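About Curkstead

Curkstead prepares boxed tea assortments for offices, guesthouses and conference venues. The company was established by Mateja Golob and Selma Vukadinović to serve customers who wish to offer their visitors a choice of teas in a tidy and presentable form. We select the teas, fill the boxes and replenish them on a schedule agreed with each customer.

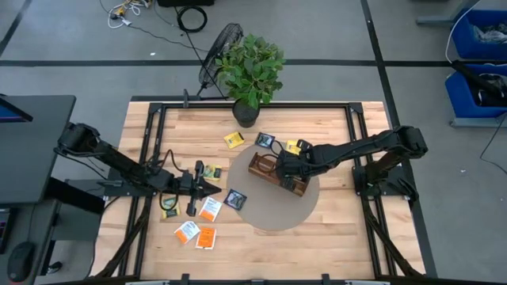 Wooden worktable with flat packets and an open wooden box

Our work begins with the packets. Deliveries arrive in mixed cartons, and the contents are laid out on a wooden worktable before any box is filled. Packets are grouped by variety, checked for a legible date and inspected for tears at the seal. Damaged packets are set aside and recorded against the delivery.

Assortments are prepared to an agreed list. Our current catalog contains 261 teas and herbal infusions, of which some 20 are seasonal and offered from August until stocks run out. Customers may choose a standard list or submit their own. 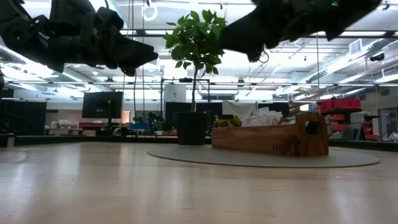 The Boxes

A wooden box is intended to remain with the customer for years. We therefore supply the box once and afterward deliver only its contents. Lettering may be engraved on the front panel at the time of the first order – it cannot be added later without refinishing the wood. 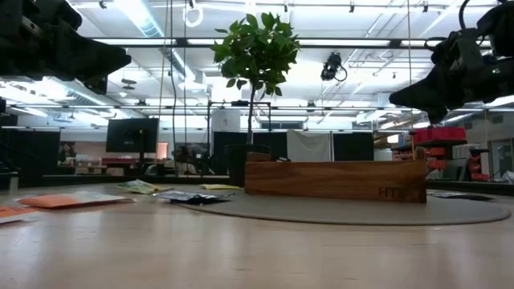 Boxes returned for repair are assessed within four working days. Loose joints are reglued, and worn surfaces are sanded and oiled. A box that cannot be repaired is replaced at half the list price, and the engraving is repeated at no charge.

The arrangement inside is set out in the customer's list. Packets of the same tea are kept together, with labels facing the same way, and caffeine-free varieties are placed at the right-hand end unless otherwise requested.
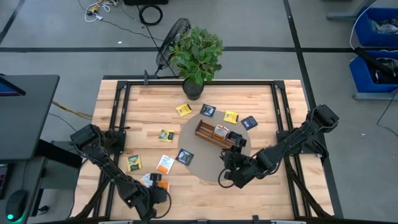 The same arrangement is followed at every refill, so that guests find each tea where they found it before. Changes to a list should reach us 11 days before the next scheduled delivery.

Our Staff

Rasa Dzene is responsible for purchasing and supplier records. Mimoza Radulović manages customer accounts and the refill schedule, and should be contacted about new orders, engraving and repairs.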